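Stems, Sprigs and One White Tray: a little gallery

Posted 25 April 2026 by Iona Gillies

I have been meaning to put up a page about table arrangements for ages, and now that the spring dinner is booked (long tables, far too many chairs, my favorite kind of evening) I've finally run out of excuses! We're doing fake greenery this time. I know, I know. Last November we used real eucalyptus from the market and it looked gorgeous for one night and then shed all over the piano, and Amra Delić was still finding bits of it when we took the winter lights down.

So the whole lot comes out of boxes this year. I placed one big order with MacLeish, 244 pieces if you count every last leaf, and a smaller top-up from Clereo when I realized I had nothing tall. Everything gets laid out and looked over before it goes near a vase, and I love this part almost more than the dinner.

The tall ones 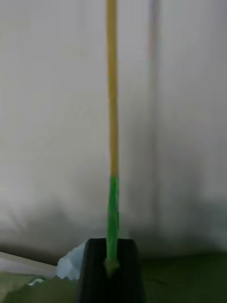 Height is what I always get wrong. I buy lots of pretty low stuff, and then the middle of the table looks like a lawn. Su-chen Lai talked me into having something long and straight in every vase, and she was right, it pulls your eye up past the bread baskets. I'm very taken with the two colors on this one, mustard up top and then a proper bright green below, ending in that funny little rounded knob. It's a bit loud for a formal table, maybe, but we are not a formal crowd! I'm planning to stand the brightest ones toward the back and let the softer greens do the work in front. If yours come out too long for the vase, try them in a taller one before you reach for the cutters. I ruined two that way last time and I'm still cross about it.

Leaves and thin stems

Now for the small stuff, which is where I could happily lose a whole afternoon. I like to put the thin stems in a tray and keep the leafy sprigs out flat on the table where I can see their shape. Some are nice and full, others need their leaves fanned out a bit with your fingers. Angus Crichton thinks I fuss too much over this and he may be right, but he isn't the one who has to look at a lopsided sprig all through the soup.

The plan is one sprig at the foot of each vase and a couple of the thin stems trailing over the side, so it all looks a little bit wild. Dark leaves against a white cloth, that's really the whole idea.
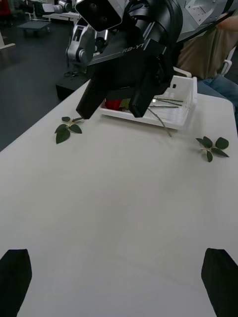

What's left to do

Candles, mainly. Tõnu Mets has promised me his glass holders, and I still need to iron the cloths and find the box with the ribbon in it (it's in the hall closet, or it was). If you have any spare narrow vases at home, clear glass or white, please drop me a line and I'll come by and pick them up. I'll add more pictures once the tables are set!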